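Furik Training Center, Flastodness
Storage and Material Handling, first level
Handout for Unit 7: Molded parts from the bin to the shelf

What you should have read before

Please read again the pages of Unit 6 about box labels. We will not repeat them in the class. If you missed the July session, borrow the notes from another student.

1. What kind of parts we speak about

In this unit we speak about covers, shells and housings. They are molded from plastic, they weigh little, and they have one good side which the customer will see later. They are strong against pressure but weak against scratching. A worker who comes from metal parts often handles them too carefully in the wrong moment (when lifting) and not carefully enough in the other moment (when putting down). Most scratches in our exercise were made in putting down.

A glossy black part shows everything. A gray part with a rough surface forgives more, and for this reason we practice with the black ones.

2. The bin

The shallow bin with a thick rim is the usual one for this work. Deep bins hold more, but the parts then lie in layers, and the lower layer is touched by every hand that looks for something. For the course we use the Zaditz type, which can be stacked when empty and also when full, if no part stands higher than the rim. Check this with a flat hand over the rim before you stack.

Dividers are made of cardboard. Each part has its own compartment. The divider must be as high as the widest place of the part, otherwise two neighbors will touch over the edge. Cardboard dividers become soft after some time, and the corners open. Replace the complete set and do not repair it with tape – tape leaves glue, and glue comes on the part.

Plastic wrap and film go into the film sack as soon as the bin is open. Film on the floor is a slipping danger, also when it is a small piece. It is allowed to leave the film under a part only if the work card says so.

A bin may stand on the floor during unpacking, but never in the walking line. When the unpacking is finished it goes back on the cart.

3. The box with the hand-hole

Many deliveries come in brown cardboard boxes with an oval hole for the hand. The hole is for pulling the box out and for a short carry. For a longer way take the box from under, with both hands, because the cardboard tears first at the hole.

Put the box on the shelf so that the label can be read without turning the box. If the label is on the same side as the hole, this side comes to the front. Students ask often about boxes with two labels. The newer label is valid, and the old one must be crossed out with a marker, so that the scanner does not read it by mistake.

4. The shelf

The working shelf is the place where the parts lie open before they are used or checked. It is not a storage place. What lies there should be used in the same shift.

Rules for the working shelf:

– Wipe the surface before the first part. Use the dry cloth, then look along the surface from the side against the light.
– Put long parts with the long axis from front to back. In this way the hand comes to each part from the front and does not go over the other ones.
– All parts show in the same direction, the narrow end to the wall.
– Leave a gap of one hand between the parts. Beginners make the gap too small at the end of the row because the shelf becomes full. Then it is better to take one part fewer.
– Nothing hangs over the front lip.
– Small things such as cubes, caps and spacers have their own place at one end and are not put in the gaps.

A bright shelf is good for dark parts and a dark mat is good for white parts. This sounds like a small matter, but in the group from Aquino, who moved from gray shelves to bright ones before they came to us, the forgotten parts at the end of shift became rare. I have no exact figures for this and I only report what they told.

5. Taking and putting down

Take the part from above, over its wider half. The fingers are on one long side and the thumb on the other. Press only so much that the part does not turn. Lift it straight until it is clear of the divider, and only then move to the side.

For putting down, the rounded end touches first and the rest follows slowly. Do not push the part over the surface to correct its position. Lift it again, and put it again. In the exercise I will stop you each time I hear the sound of sliding.

Round parts with a bar or a pin between two discs are a special case. They roll. Lay them across the shelf, so that they do not roll to the front, or use the small stopper.

Gloves: thin, dry and without hard seams. Change them when they are dusty. Long sleeves are closed at the wrist, as an open sleeve takes the neighbor part with it.

6. How much, and how fast

Our exercise job is a delivery of 4,000 covers in two shifts, so 2,000 in each shift. Please calculate at home how many bins this makes if your bin has 2 rows with 7 compartments, and how many compartments stay empty in the last bin of each shift. Bring the calculation on paper. We will compare the results before we begin with the practice, and there will be differences, mostly from people who rounded down.

Speed is not evaluated in this unit. It comes in Unit 9.

7. For the practice hour

Bring your own marker and closed shoes. The cloths and the film sacks are in the cabinet. Work in pairs – one person unpacks the bin and the other lays the shelf, then change. Write each scratch on the sheet, also those that were on the part before you opened the bin, and mark these with the letter B.

Bin and shelf
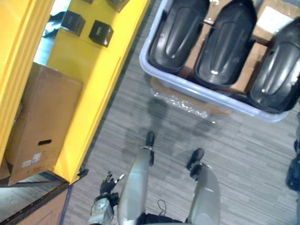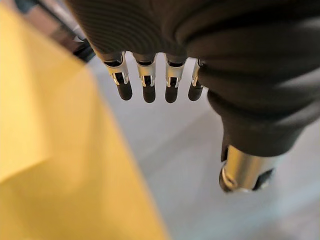
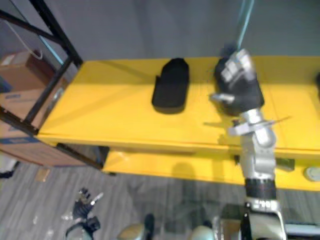 Black pieces on the yellow shelf, the long side from front to back.

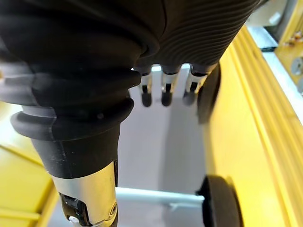
May I put back a part in the bin when I find a scratch on it?

A scratched part goes to the red tray and its compartment in the bin stays empty. Write the bin number on the sheet. If you put the part back, the next person will take it for a good one, and the count of the shift will also be wrong.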